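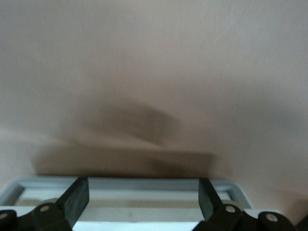 Figure 7. Gripper fingers open over a shallow tray, with shadows on the wall behind.

Chapter 7: Clearances Come First
By the Tarkura course author
Saturday, December 28, 2019

I love this chapter, because it's where the rules finally meet the bench! Before you close a gripper on anything, check the gap at both fingers and look hard at the tray rim (I've clipped plenty). My rule is two slow passes, then one at working speed, and write it all down.

Comments

Emel: Do the slow passes count if I change trays?

Avon: We start over with every new tray.

Srisuk: Please add a blank log sheet!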